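**Ticket 547: bedside telephone, guest room at the Pimentel**
Status: open, waiting on the telephone people
Raised by: Elaine Macedo
Picked up by: Benedito Frota

**Elaine, first message**

Hello Benedito, sorry to bother you with this one again, I know you only finished with the lift on Monday. The guest in the corner room came down to breakfast and told me, very nicely, that the bedside phone crackles whenever you lift the handset, and that twice the line dropped altogether while she was speaking to her sister. She wasn't cross at all (she had two helpings of eggs) but I did promise her we'd have a look before the next people arrive.

I went up myself afterwards and rang reception from it. Sajib answered and said I sounded as if I were frying something.
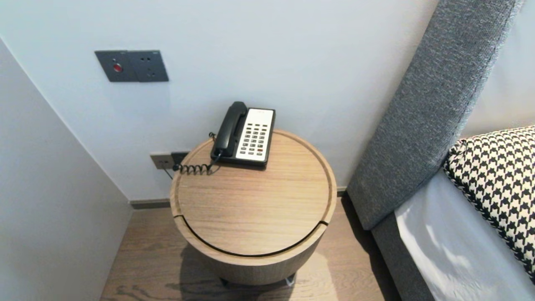 The phone is the old Celton we've had since before the redecoration, so it may simply be tired. I didn't like to move anything until you'd seen it. The coiled cord goes off the left side of the table and over the rim towards the wall, and I did wonder whether it gets tugged when people pull the phone closer to the bed to dial. I would, if I were lying down!

**Benedito, reply**

Morning Elaine, no bother at all. Went up with my tea and spent a good half hour with it. What I tried, in order:

- Rang down to Sajib. Crackle, as you say, worse on his end than mine.
- Held the handset cord still and spoke. No better.
- Swapped in the handset from the linen room phone, same make. Still crackling, so I'm letting the handset off.
- Pressed lightly on the plug at the wall while Sajib kept talking about his cousin's wedding. The crackle went, came back, went again.

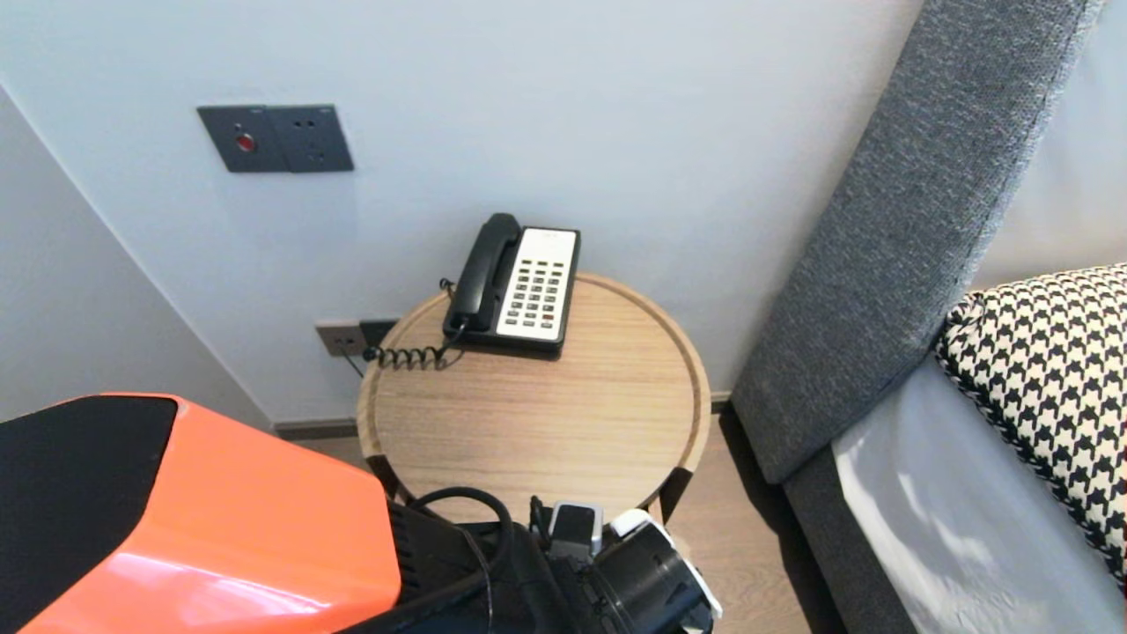 That last one is what I'd put my money on. I suspect the contacts in the low wall plate have worn, or the clip on the plug has lost its spring, and either would give you a line that drops when somebody so much as leans on the table. I had a spare line cord from the Junmont box, the 818 one with the longer lead, and it was better with that but still not clean, which points me back to the wall.

I asked Nattawut whether the cleaners move the table. He says yes, every change of guest, to get the mop behind it, and he was rather worried he'd be blamed. Please tell him he won't be.

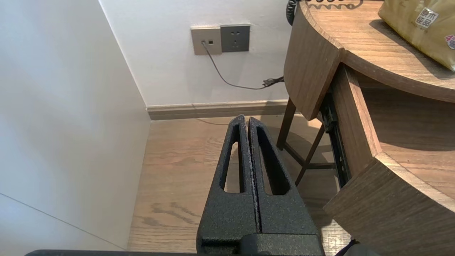
*Wall plates and cable beside the bedside table.*

**Elaine, reply**

Oh, poor Nattawut, I've told him and given him a biscuit. Anselmo wants to know what it would cost, as he had a quote from Grodo of 2,000 for redoing every telephone point on that floor and nearly fell off his chair. Could it be just the one plate for now? I'd much sooner do that and see how we go until April.

Also, while you're up there, the same guest mentioned that the drawer in the bedside table felt stiff. A small thing, but it would be nice to do both in one visit.

**Benedito, reply**

Just the one plate is fine, and I'll tell Anselmo so myself. I don't want to open up the telephone side without their engineer, but they can come for a single point without any fuss. Sajib is ringing them this afternoon. 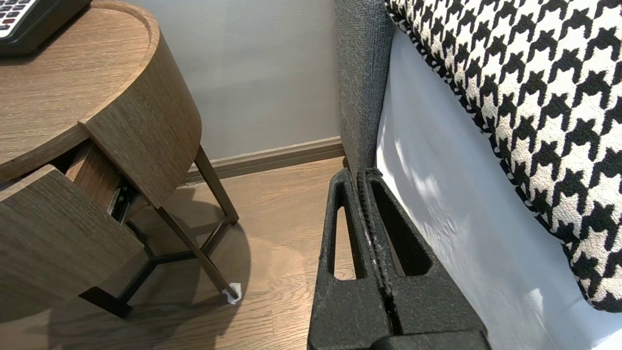
As for the drawer, I'll give the runners a wipe and check the screws when I'm next up. I've brought a little tin of wax from home for the job. If it still sticks after that I'll take the drawer out and see whether somebody's left a leaflet down the back, as happened in the blue room.

To do:

- Telephone point: engineer to replace the plate (Sajib booking)
- New line cord to stay on for now
- Drawer runners: me
- Ask the cleaners to unplug at the wall before shifting the table (Elaine to mention kindly)

I'll leave the ticket open until the engineer has been and we've had a proper call through to reception.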